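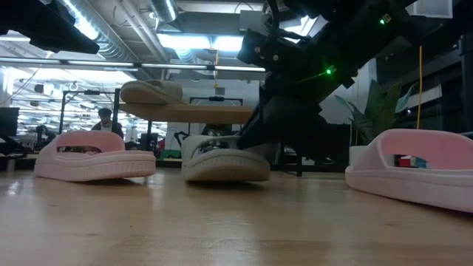
Let the kids do the boring task

Opinion, for the Kikley newsletter. Written fast, between pickup and dinner, so forgive the state of it.

Every August the same email comes round. What will the robotics club enter this year, and can it please be something with a bit of wow. Last time wow meant a dance routine. Two arms, music, coloured lights. People clapped. The students had programmed every move by hand, learned a fair bit about timing and almost nothing about robots in a room where things aren't where you left them.

This year's group picked shoes. Slides, the kind you wear to the pool. Two arms, one table, find the pairs, line them up. That's the project. They call it Dorer and I've given up asking why.

I've heard the complaints. A parent told me at the gate that her son could sort shoes at home for free. Fair enough. A colleague asked whether there was a version with a ball in it. Someone on the fundraising side wanted to know how it would look on a poster. Badly, I'd say! It would look bad on a poster.

But I've spent two terms watching student projects go the other way and I want to argue for the shoes.

Start with what a slide is, to a gripper. Soft, so it gives when you squeeze. Fat sole, thin strap, a big hole where your foot goes. Pick it up by the strap and it swings. Pick it up by the sole and you'd better have the fingers open wide enough. It has a left and a right, which a ball doesn't, and a toe and a heel, and it can land on its side, which a good many of ours do. A student who can get an arm to cope with all that has solved something. Maybe not something you can put to music.

And they can tell if it worked. This matters more than people think. With the dance, nobody could say what a mistake looked like, so everything was a success. With the shoes, a nine year old sibling can walk in and say those two don't match. Brutal. Very useful. 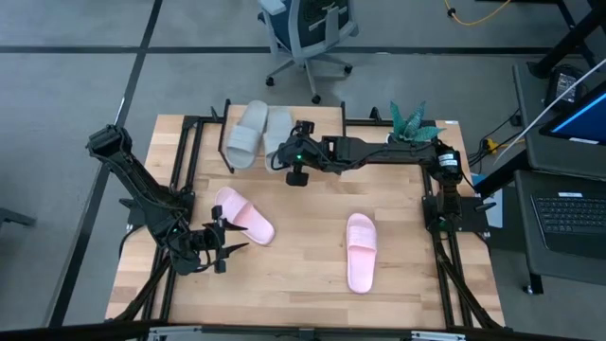
Dorer mid-session, pink slides at the front of the table, grey ones at the back.

The students keep a logbook. Paper, because the first digital one vanished along with the laptop it was on. Each attempt gets a line: what they tried, what it did, what they'll change. The handwriting is dreadful and I would put that book in front of any university in the country. There's a page that just says "went for the plant" with two underlines. There's another where someone has worked out, over a whole lunch, that their idea of "straight" and the program's idea of "straight" were a quarter turn apart. Nobody told them. They drew it, rubbed it out, drew it again.

You don't get that page from a kit. I know kits are easier. We bought the Jitau set three years ago and it's a lovely thing, everything clicks, instructions in full colour, and by week four every student has built the same vehicle and driven it down the same black line. Then they look up and ask what's next and the booklet has run out. I'm not saying throw it away. Use it for the Year 7s, it's good for learning which way a screw goes. But don't call it the program.

Money. I have to talk about it because somebody will. Arms aren't cheap, and the students don't have them to themselves – they get a block of time, four till six, and share everything. That has turned out to be one of the better things about it. When you've only got two hours you stop mucking about with the paint job. You come in with a plan. You write down where you got to, because the next pair has to start from there, and if your note says "fixed it!!" with no detail you'll hear about it at recess.

The shoes themselves came out of lost property and a discount bin. Replacing one costs less than a sandwich.

Now the competition. The Noguchi Cup is where most of the pressure comes from and I'd like the organisers to hear this, gently. The rubric gives up to 9 marks for presentation and 2 for what they call robustness, meaning does it still work if a judge moves something. Nine and two! Students can read a rubric. They put their hours where the marks are, so we get glossy boards and matching shirts and a robot that does one run perfectly provided nobody breathes near the table. Then we tell them off for not being real engineers.

Swap the numbers. I mean it, just swap them. Let a judge pick up a shoe and turn it round. Let the judge swap a pink for a grey. Half the teams will fall over in the first year and it'll be an awful day and the year after that you will see the best student work you've ever seen.

I put this to a meeting and was told that families travel a long way and it's hard on students to fail in public. I take that seriously. I've driven the minibus home after a bad one, it's a quiet trip. But our lot fail in front of each other every single session and they're fine. They're better than fine, they're funny about it. What's hard on a student is failing once, at the end, after months of being told it was going great. Failing every afternoon is just Tuesday homework for the hands, or whatever the phrase is. You get used to it.

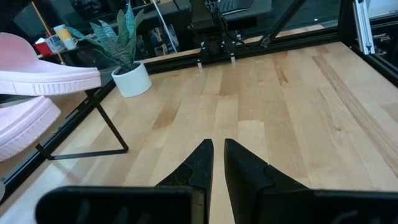 The other thing I hear is that this is all a bit narrow. Shoes, table, arms, repeat. Where's the creativity. I used to half believe that one. Then I sat in for a whole block with my marking and didn't mark anything. Two students argued for most of it about whether a pair should be put down together, both arms at once, or one shoe and then the other. One said together looks neater and it's quicker. The other said if the first goes down crooked the second can be placed to suit, so slower is better. They were both right, depending on the shoe. They tested it, changed sides half way through without seeming to notice, and kept arguing. If that isn't creative then I don't know what we're paying the art department for.

Nobody in the room was building anything with a face on it either. I have a bit of a thing about faces. Put googly eyes on an arm and every visitor asks what its name is. Leave them off and they ask how it knows which shoe is which, and then a fifteen year old has to explain it, out loud, to an adult, without saying "it just does". I've watched shy students get quite fierce about this explanation.

There are real problems and I won't pretend otherwise. The block is too short. The group is still mostly kids whose parents already work with computers, and a lost property shoe doesn't fix that by itself, though I do think it's a friendlier way in than a page of code. Two students dropped out in the first month because they found it dull, they told me so, and they weren't wrong for them. One of them went to theatre tech and is having a great time with the lighting desk. Good. A club doesn't have to hold everybody.

And there's me. I can't answer most of their questions any more. I teach science, I can do forces and friction till the cows come home, but when they start on about cameras and training I'm nodding. That used to worry me. Now I ask them to show me in the logbook, and if it isn't in the logbook they go and write it.

So my ask, for what it's worth, to whoever sets next year's budget. Leave the shoes alone. Don't ask for wow. Give them a longer block if you can find one, even a half hour more, and come and sit in on it before you decide anything. Bring a pair of slides if you've got an old pair going. Any colour, they're sick of pink. Drop them at the science office before nine, or leave them with the front desk and write Dorer on the bag so they don't end up back in lost propery.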